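Come try out two hand-held grippers with us (paid, January)

3 min read

Print | E-mail

I'm looking for people to spend an afternoon picking things up with me. Soft toys, mostly — dolls, plushies, the stuff that squashes and flops and drives our controllers nuts.
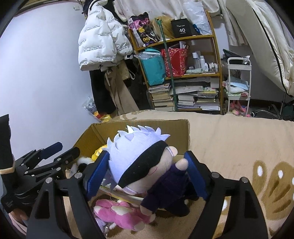
What you'd be doing

You'd work with a pair of hand-held grippers, one in each hand, moving plush toys into and out of a cardboard box. We have 2 sets of finger pads to compare. One is the ribbed blue pad we've been using since last fall, and the other is a smoother one that Ebuka Akpan molded for us and is very proud of. You do a run with each, take a break, swap, and do it again. Then you tell me which one you liked and why, and I mean in your own words, grumbling included (the grumbling is the part I read first).

A session lasts 88 minutes with the breaks counted in. I know that's an odd number. We timed it on Chinyere Danladi and she's quick, so if you need longer, take longer.

Who I'm hoping to hear from

Anybody 18 or over who can hold a gripper in each hand and squeeze a trigger for a few minutes at a stretch. No robot experience needed! I'd love some left-handed people, because in the last round we had exactly one and it was me. Small hands are very welcome too. The handles were sized around Kelechi Ogunleye, and he can palm a basketball.

If you've had wrist or thumb surgery in the past year, please skip this one and write to me anyway, I'll put you on the list for the camera tests in spring — no squeezing in those.

Where and when

Sessions are at the Randilgate workshop, upstairs, at 10 a.m. and 2 p.m. all through January. Can't make it up the stairs, or would you like to do it at home? Tell me. Home sessions are fine by us, and a bed or a couch works as well as a table. Fatima Akpan brings the kit over, sets it up and stays with you the whole time.

Pay

$60 per session, paid the same day. You can sign up for as many as 4 sessions, and you get paid for a session you have to quit halfway.

What we record

The cameras sit on the grippers, so they see whatever the grippers point at, and at home that means your room. Put away letters, family photos and anything else you'd like kept private. We don't record sound. You can ask us to delete your session up to the end of the month and we'll do it.

The results go into the Pernoner pad comparison, which we'll share with everyone who took part. Rakiya Sani is writing it up and she's promised me it'll be readable.

How to sign up

Drop a note at the Randilgate front desk or use the e-mail link on this page. Give me your first name, which hand you write with, and a couple of times that suit you. I answer everything myself, usually in the evening after the kids are down.

Print | E-mail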